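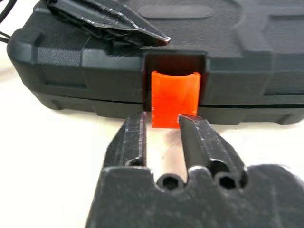 Words by the Home & Shed desk | February 29, 2024

I have owned four toolkits in my life and I've only ever properly looked after one of them. The first three ended up as a sort of gravel at the bottom of a kitchen drawer, all mixed in with takeaway menus and dead batteries. The fourth came in a moulded case, the kind with a dent for every tool, and I'm a bit in love with it.

It's a black plastic case with an orange latch, much like the one pictured, and what I like is the lid. Tape measure and pliers live up there, each in its own hollow, so you can see at a glance what you've left on top of the boiler. Mine is a Pila, £39 from the hardware shop in Trudbridge (next to the good bakery, dangerous), and it has 18 hollows. I can fill 11 on a normal day.

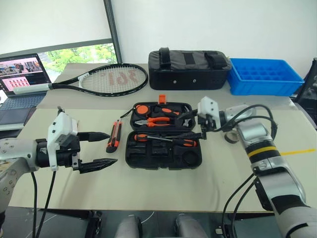

Derese wrote in to say that fitted cases are a swindle: the moment you buy a better screwdriver it won't go in the slot, and you're stuck carrying it about in your coat. A canvas roll does the job for half the money.

Fair point, and I do have a fat Kostonix screwdriver that fits nowhere at all! But I tried a roll once and spent a whole March unrolling it on the stairs to find a single screwdriver. With a case I just open it flat on the table, take out what I want and leave the lid up until I'm done.
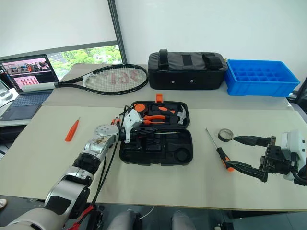 The screwdrivers are always last back in, mind. They roll, they get lent, they hide behind the toaster. So now I put the hammer and pliers away first, then go round the table for the little stuff, and the electrical tape (no slot for it, never is) gets wedged wherever there's a gap. Then both halves have to shut without a fight - if the lid bulges, something's in upside down, and it's usually the pliers.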